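Sorting Delicate Garments Before Storage

Posted 07/09/2021 by Adhiambo Biwott
Filed under: Home & Wardrobe

The seasonal review of my wardrobe took place this week, and I wish to record the procedure for readers who have written to request it. The apartment in Brenarcombe has one closet, and all garments not in current use must be placed in open bins on the upper shelf.

Each bin is assigned to one category. Dark items are folded flat and laid across the bottom. Lighter pieces with straps are placed on top, as they crease easily under weight.
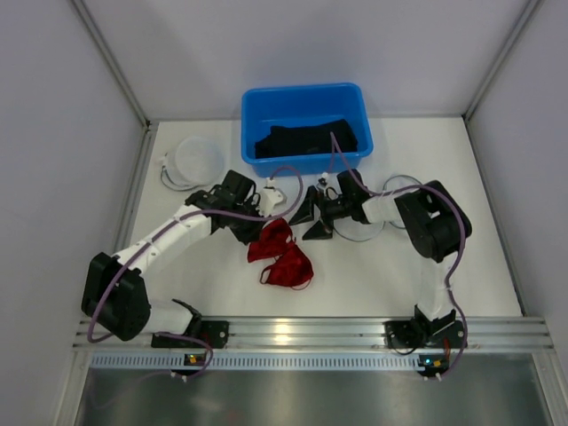 Straps remain the principal difficulty. They catch on one another and on buttons, and a camisole lifted by one strap will generally twist at the middle. I recommend laying the garment on a clear surface, freeing the straps first, and folding them inward before the sides are brought over. Glossy fabrics slide and should be folded in thirds — halves do not hold.

Lids are not used in this household. The Temba bins purchased in July were supplied with them, and they have been passed on to my sister.

Garments not worn for two summers are set aside for donation. The total this year was 4, including a linen jacket I had intended to alter.

Comments (2)

Harkon325: Do you roll any of the slippery ones? Mine never stay in thirds.

Adhiambo Biwott: Rolling is acceptable for nightwear. I do not roll anything with a lining.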